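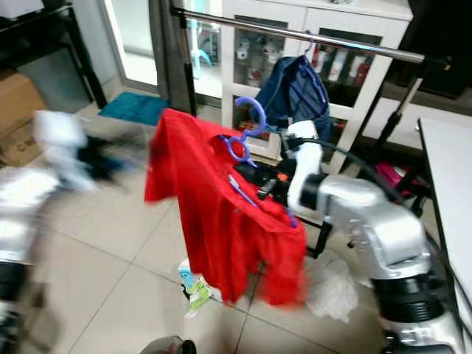
Kilcombe community wardrobe opens its doors for spring

KILCOMBE, September 6, 2002 – Anyone who has ever needed a decent shirt for a job interview, or a warm jacket at short notice, will be glad to hear that the Mondstead Wardrobe is opening at 17 Nikolovski Street, and everybody in the neighbourhood is welcome to come in for a browse and a cuppa.

The Wardrobe lends and gives away good clean clothing to people of all ages, and it has been a labour of love since January, when the first bags began arriving. Locals have since donated 1694 garments in every colour going, and 808 of them are already sorted by size and ready for the racks (the rest are coming along nicely!).

"We wanted it to feel like a proper shop, with shirts on hangers and a rail you can flick through at your own pace," said organiser Boris Janevski. "Folded piles are fine at home, but a shirt on a hanger gets tried on."

Codeo has kindly covered the first year's rent. Donations of washed clothing and spare hangers, plastic ones especially, can be left at the front counter until 5 pm.

Media enquiries: Boris Janevski, Mondstead Wardrobe, Kilcombe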